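Gullex open day, or how I spent a morning looking at thread

The invitation said ten sharp, so naturally I was at the gate at twenty to, in the rain, with a man who had come to fix the lift. He was let in first.

Gullex make software for surgical robots. They don't make the robots, a point that came up four times before coffee. What they sell is the layer in between: the bit that takes in camera pictures and joint angles, works out what is going on, and suggests where the instruments might go next. They had 16 of us visiting, in two groups, on account of the rules about rooms. We wore masks and stood on stickers. My sticker was next to a radiator, so I have no complaints.

Huiling Dong, who runs the perception side, gave the opening talk. She is quick and dry and doesn't care for slides, of which she had three. Her first said that thread is hard. Her second said that it is harder than you think. The third was the fire exits.

She made the case well all the same. A stiff tool is a reasonable thing to track – you know its shape, you know how its joints bend, and if half of it is hidden you can guess the other half. Thread has no shape of its own. It crosses itself, goes under things, goes out of view at one end and comes back somewhere else. Their tracker, called Roman for reasons that were promised and never supplied, fits a curve to every bit of dark line it can find and then argues with itself over which bits belong together. When it can't decide it keeps both answers and waits for the next picture. I know people who manage their inbox like this.

After that we were taken through to the suturing bench, two at a time, where you look at a monitor and are asked not to lean on anything.

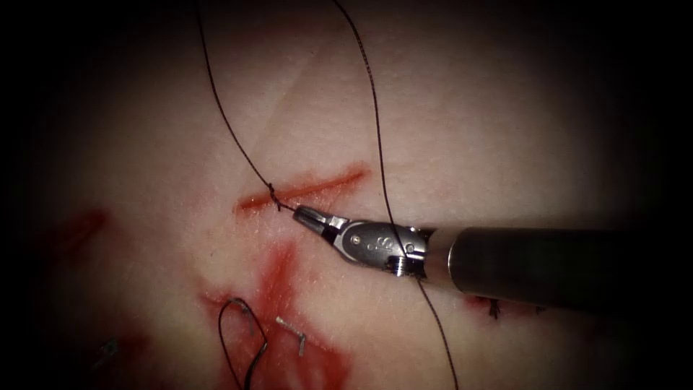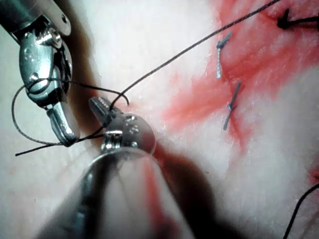 What I had come for was the planner, which is called Gotix and is the work of Aurel Hodoroagă and a team of 11. Gotix doesn't think in paths so much as in small named steps: grasp, wrap, swap, pull, let go. Each has a list of things that must be true before it may begin. I asked for a case where that list matters, and Aurel went straight to the loop, in the closer of the two views, where the thread goes over the wrist of the upper-left instrument and out round to the left while the ridged jaw of the other one is pointed towards it. For a wrap step, he said, the planner wants to know which side the loop passes, how much tail is left, and whether the second jaw can get in without catching the long strand on the way. If Roman is unsure about any of those, Gotix is meant to stop and ask the operator. I said it must ask a lot. He said it used to ask so often that the surgeons who tested it in May called it the toddler.

The asking turned out to be the part everybody wanted to discuss. The first version put up a box with a question in it and two buttons. Surgeons, having their hands full, hated the box. The present version draws its two guesses over the video in different colours and you pick one with the foot pedal. Somebody from the other group wanted to know what happens if both guesses are wrong. There is a third press for that, a long one, and it hands you back full control. Aurel demonstrated it on a recording and the room was silent for a moment, as nothing visibly happened, which he said was the idea.

Then the tooling room, which is a corridor with desks in it. I liked this best. Every run gets logged and can be played back through a newer version of the software to see where the two would have disagreed. The replay tool is called Sola and it looks like something from 1998, all grey panels and tiny ticks. They replay 1000 logged knots overnight, on a rack of 32 machines that also heats the bicycle store. In the morning somebody sits down with a mug and goes through the disagreements by hand. I asked if that could be automated. The woman with the mug gave me a look.

I'd have liked more on the control side. We got one chart about delay between pedal and motion, shown briefly by a man walking backwards towards the sandwiches. Force sensing was "a conversation for another day", and my question about what Roman does when the view gets smeared or shadowed got an answer about lighting, followed by a longer answer about funding.

Lunch was in individual boxes with our names on. Mine said Huiling. I ate it before I noticed, and I owe her an egg roll.

Next visit is supposed to be in May if visits are a thing by then. Bring a jumper for the corridor, ask for the Sola demo early, and the bus back goes from the far side of the roundabout.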